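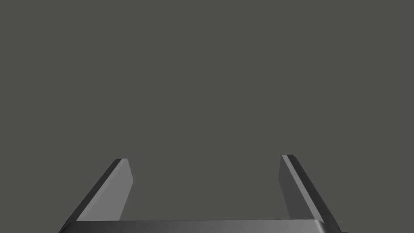 TV & Radio > Drama and Soaps > Werdale

Thread: Episode 900 is going out live. Discuss, or weep

mugandgrumble
So it's official. The 900th episode of Werdale will go out live in June, it will run for 90 minutes, and Frerichs are calling it "the boldest night in the valley's history". This is a valley that has had a landslip, two kidnappings and a cheese fraud.

I'm trying to be pleased. I've watched since the vet's first wedding. But they can't get the pub clock to show the same time in two shots running when they've got weeks to edit it, so I don't see how a live night is going to go.

pelham_puffin
Oh, cheer up. Live episodes are the best thing soaps do. Everyone's terrified, somebody's tie is wrong, a door won't open and for once they all look as if they live there. I'll be on the sofa at 8 with a tray.

tworings
A door won't open most weeks as it is. It's the post office one. You can see the whole wall go with it.

nettlebed
My worry is the length. The normal episodes are 53 minutes with the adverts in and even those have a good stretch of people carrying shopping. Pad that out to 90 and we'll get the reservoir walk in real time.

pelham_puffin
I like the reservoir walk.

nettlebed
You would.

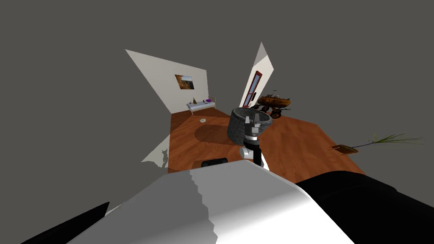 Render: gripper, grey basket, wooden floor

mugandgrumble
Has anyone seen where it's being shown, by the way? I read the thing twice. It's on the ordinary channel, live, and then on Redix "shortly after". Last Christmas shortly after meant four days, by which time my sister had told me who was in the well.

oldtransmitter
It'll be quicker this time. Redix are putting money in now, that's why the titles got redone with all the drone shots. Whether you think that's a good thing depends how you feel about seeing the same barn from above.

tworings
I feel sick, mainly.

oldtransmitter
And Doltumex are staying on as sponsor, so we keep the bit with the coughing sheep.

pelham_puffin
The coughing sheep is the best actor they've got and I won't hear otherwise.

nettlebed
Back to the point though. What's the story for it? If they're doing it live it'll be all one place, surely. They won't be running cables up the hill. So it's the pub or the village hall, everyone gets locked in, there's a storm, a secret comes out, the lights go off and when they come back on the doctor's on the floor. I've just written it. Send the cheque to me.

mugandgrumble
They did that for episode 205. Almost exactly that, except it was the dentist.

nettlebed
Then they've had time to forget.

mugandgrumble
I haven't. I've still got it on tape, and I watched it again over the winter when I had a cold. I'll say this for it, it holds up. Nobody shouts until the very end. There's a long bit where the two brothers are waiting for the kettle and neither will say what they both know, and it's better than anything they've done with a helicopter.

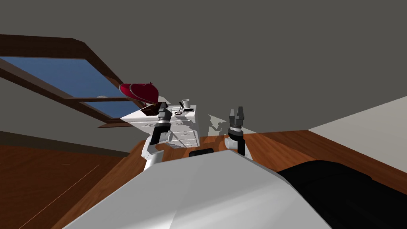 And it was cheap, you could tell it was cheap, and it didn't matter a bit. One room, nine people, some thunder off a record. If Frerichs had any sense they'd do that again and leave the drones in the van. What I expect we'll get is a crane shot, a guest turn from someone off a dancing programme, and the brothers given three lines between them.

pelham_puffin
That's a fair bit of misery about something none of us has seen yet.

mugandgrumble
I like to get it in early.

skirtingboard
Long time reader, first post. I thought 205 was dreadful? The dentist was alive again by the autumn and they never explained the second key. My whole family stopped watching for two years over it.

mugandgrumble
The second key was explained. It was the cleaner's.

skirtingboard
The cleaner had left in the spring.

tworings
She came back for the fete. But she'd handed her keys in, there was a scene about it.

mugandgrumble
She handed in the HALL keys.

oldtransmitter
There's a separate thread for the key. It's 53 pages long and two people have been banned from it. Please use that one.

nettlebed
So who's in for the live night? I can start the chat thread at half past seven if people promise not to post the ending before the adverts.

pelham_puffin
Me. Tray and all.

skirtingboard
I'll come if the dentist isn't in it.

mugandgrumble
Put me down. I'll be timing the pub clock.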